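Plusdale Community Boards > Work and Office > Break Room

Thread: Descaling the shared kettle, do you rinse or wipe?

benchwarmer51
Posted Thursday, 8:14 am
Our office is one open room with desks along the wall and a table that does for lunch, parcels and everything else. No sink in the room. The nearest tap is down the hall past Hordiienko Printing. We have a stainless kettle that gets used by 16 people and the water in this building is hard. Every couple of weeks the bottom goes chalky and bits end up in the tea.

I have been doing half white vinegar, half water, boil, leave it an hour, pour out, boil plain water twice. It works but the second boil still smells. Do people wipe the inside after, or only rinse?

tallgrass_lou
Posted Thursday, 8:40 am
Rinse only. If you boil plain water and dump it two times there is nothing left to wipe. The smell is the vinegar being too strong. Go one part to three.

Moderator_PB
Posted Thursday, 8:52 am
Moved from General. Please keep kettle threads in Break Room.

quietcarriage
Posted Thursday, 9:05 am
Citric acid, two spoons to a full kettle. No smell. I quit vinegar years ago. Tallico sells it in a tub that lasts forever.

Also wipe. Rinsing leaves the loose flakes around the seam at the bottom and they dry there.

tallgrass_lou
Posted Thursday, 9:11 am
Wiping puts lint in it. I would rather have a flake than lint.

quietcarriage
Posted Thursday, 9:13 am
Then use a cloth that doesn't shed.

benchwarmer51
Posted Thursday, 12:37 pm
OK, I will try the citric acid. Our table at lunch, with the kettle and the cloth on it:

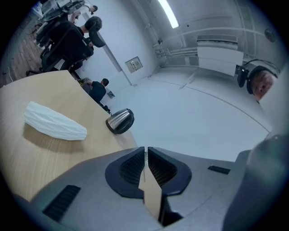 Kettle on its side, cloth on the near side of the table.

The table is light wood and I would like to keep it from getting rings. There was a tray but it went to the other floor and has not come back.

dripfeed
Posted Thursday, 12:58 pm
I wouldn't lay an electric kettle down like that. If there's water left in it, it can get into the lid or down by the base. Stand it upright with the lid open and let it air.

quietcarriage
Posted Thursday, 1:10 pm
Depends on the kettle. I tip mine over the sink to get the last spoonful out and it has been fine. Leaving it on its side for hours, no.

dripfeed
Posted Thursday, 1:15 pm
He doesn't have a sink though. On a table it just runs out on the wood. Fold the cloth flat and put it under the kettle, then you don't need the tray.

tallgrass_lou
Posted Thursday, 1:22 pm
Agree with dripfeed on this one. And get the cloth washed on Fridays or it will smell worse than the vinegar did.

hallway_b
Posted Thursday, 2:46 pm
Has anyone tried a filter jug instead? We got the Vollance one for our floor. Scale went from every two weeks to every couple of months. The cartridges are the annoying part, people don't change them.

benchwarmer51
Posted Thursday, 3:02 pm
I asked for a jug last year and was told to use the tap. Might ask again.

I will stand it upright from now on and fold the cloth under it. Still not sold on wiping the inside.

quietcarriage
Posted Thursday, 3:09 pm
Try it once with a clean cloth and see what comes off on it.

2,372 views - 13 replies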